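ホーム | 日記 | 仕事のこと | 本棚 | 過去ログ | このブログについて

二本指で働く

七月から、会社での私の指は十本から四本になった。片手に二本ずつ。残りは引き金みたいなところを握るのに使っているので、労災ではない。

知らない人のために書いておくと、私の勤め先バディエはかばんの貸し出しをやっている。客が借りて、使って、返してくる。返ってきたかばんを開け、ポケットに手を突っ込み、忘れ物を出し、ベルトを直し、閉じて、棚に戻す。私は六年間これをやってきた。親に説明すると「それは仕事なのか」と聞かれ、友人に説明すると「いいな、楽そうで」と言われる。どちらにも反論しそびれたまま、今度はロボットがやることになった。

ロボットの名前はスキリエという。正確にはスキリエというのは腕の商品名で、頭のほうはエンデックスという別の計画名がついているらしい。打ち合わせで三回説明を受けたが、私の中では全部まとめて「あれ」である。

で、あれはまだ返却棚の前にはいない。来る前に、まず手本がいるのだそうだ。人間がグリッパーを両手に持ってかばんを扱い、その動きを記録して、食べさせる。つまり私の今の仕事は、自分の仕事を四本指でやって見せることだ。後任への引き継ぎと思えばよくある話だが、後任が挨拶に来ないのは初めてだ。

最初の日のことはあまり思い出したくない。リュックのバックルを外すのに、普段なら考える間もなく終わるところを、五分かかった。つかめない。つかめても回せない。回せたと思ったらかばんごと回っている。隣で見ていたアキレアス・サランティスさん(システム側の担当で、たぶん社内で一番声が小さい)が、「今のも使えます」と言った。失敗も使えるのかと聞いたら、「失敗は別のフォルダに入れます」とのことだった。私専用のフォルダでないことを祈る。

腕がだるくなるのも想定外だった。グリッパーは持った瞬間はどうということもない。昼前になると、どうということがある。ファスナー一本のために肩から動かすことになるので、夜、家で箸を持つと軽くて感動する。 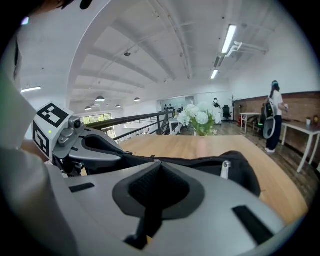
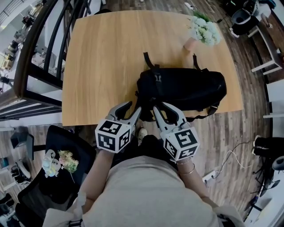
返却係はどうなるのか

みんなが聞きたいのはここだろうし、私も聞きたい。

会社の答えは「誰も辞めさせない」だった。立派だと思う。ただ、誰も辞めさせないことと、誰の仕事も変わらないことの間には、かなり広い土地がある。その土地に今、私たちは立たされている。

変わったことその一。日報が数字になった。以前は「リュック多め、雨で汚れあり」とか書けば済んだ。今は手本の本数を書く。先月、係全体で1,725本録った。多いのか少ないのか、書いている私には見当がつかない。計画を組んだシヴァクマールという会社からは「順調です」と返ってきたが、あそこは何を送っても「順調です」と返してくる。私が昼に何を食べたか送っても順調だと思う。

変わったことその二。手つきを言葉にさせられるようになった。どうしてそのポケットから先に開けるんですか、と聞かれる。知らない。開けてきたからだ。しかし「開けてきたから」では項目が埋まらないので、仕方なく考える。考えてみると、内ポケットを先に見るのは昔そこから入れ歯が出てきたからで、以来ずっと怖いからだった。備考欄に「入れ歯」と書いた。あれは今後、入れ歯におびえながら内ポケットを開けるのかもしれない。それはちょっと見たい。

変わったことその三は、順位だ。ミルト・クセノスさんという、返却係に入ってまだ一年にならない人がいる。素手の作業では正直、遅いほうだった。ところがグリッパーを持たせたら抜群にうまい。肩ひもの端を二本の爪でちょいとつまんで、すっと裏返す。私がやると肩ひもと格闘しているようにしか見えない。本人は「ゲームセンターに通ったおかげですかね」と言っていて、クレーンゲームに人生を捧げた人にようやく時代が追いついた形である。先週から新しい人に教えるのはミルトさんの役目になり、その新しい人の列に私も並んでいる。六年目で。

悔しいかと言われると、まあ、少しは悔しい。速いというのが私の唯一の取り柄だったので。253番の棚までなら札を見ずに戻せるし、重さで中に傘が残っているかどうかもわかる。その重さの話をアキレアスさんにしたら、珍しく大きめの声で「それ、記録できてないですね」と言われた。勝った気がした。翌週には「検討します」という返事が来たので、勝っていた期間は短い。

手当のこと

録る日には手当がつく。一日の録画は続けて30分まで、そのあと休憩という決まりも、途中からできた。最初はなかった。係の何人かが肘に湿布を貼って出社するようになってからできた。新しい機械が入るとき、機械のほうの保守点検表は初日から壁に貼ってあって、人間の分はあとから来る。これについては嫌味を言っても許されると思うので、ここで言っておく。

それから、録ったものがいつまで、どこで使われるのか。これは文書でほしいと頼んだ。私の手つきがよその倉庫で知らないかばんを開けることになるなら、せめて行き先くらい知りたい。返事はまだない。順調なのだろう。

悪いことばかり書いたが、前より係の人としゃべるようにはなった。棚に向かって黙々とやっていたころは、隣の人がどういう順番でベルトを直すかなんて見たこともなかった。今は一つのかばんを囲んで「いや、先に背面でしょう」「背面は最後です」と本気でもめている。私は背面が先の派閥に属している。ミルトさんは最後の派閥で、こちらは劣勢だ。両方の手本を食べさせられたあれが将来どちらに転ぶのか、そこだけは妙に楽しみにしている。

来週はトートバッグの番だそうだ。バックルがない。たいへんありがたい。持ち手が二本あってどちらもぐにゃぐにゃしている件については、まだ考えないことにする。

お問い合わせ | © 返却係の日記 | ページの先頭へ戻る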